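Furniture Swap Returns in July

The summer furniture swap is back, and this year we are asking for sign-ups ahead of time so the room can be set up before people start carrying things in. Last year 79 households took part, and most of what came in the door had gone home with somebody else by late afternoon. Office chairs and small tables went first. Bookcases were slower, and the two big wardrobes took until the very end.

Office chairs are the item we get the most calls on. If you are bringing one, please check the gas lift before you load it in the car. Sit in it, raise it, and wait five minutes. A chair that sinks should go to the metal bin at the Schumacher Street yard. Missing casters are fine - Wendell Castellanos keeps a drawer of spares and will fit them on the spot, as long as the stem is a standard size.

Tables with wooden tops are welcome in any condition short of split. Rings and scratches can be sanded out, and Latrice Ambrose will be running her refinishing bench again in the side room. She asks that people do not wax or oil a top the week before, as it clogs the paper. Bring the screws in a bag taped to the underside if the legs come off.

We can't take mattresses, glass shelving, or anything with a cord. Upholstered pieces are looked over at the door and may be turned away.

Each household may bring up to 20 items and may take home the same number. Tags are handed out at check-in. Write your name and phone number on both halves, and keep the stub until your piece is claimed. Unclaimed items go back home with the owner unless you check the donation box on the tag, in which case they go to the Celositz resale shop.

Demetrius Tran has a van and two dollies for anyone who needs a pickup. Leave a message at extension 1453 with your street, the piece, and how many stairs there are. The last day to ask for a pickup is one week before the swap.
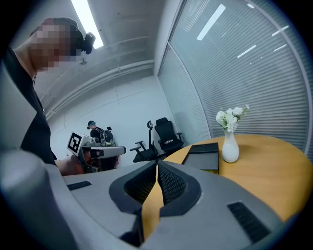 Wooden tabletop up front, two black office chairs along the back wall.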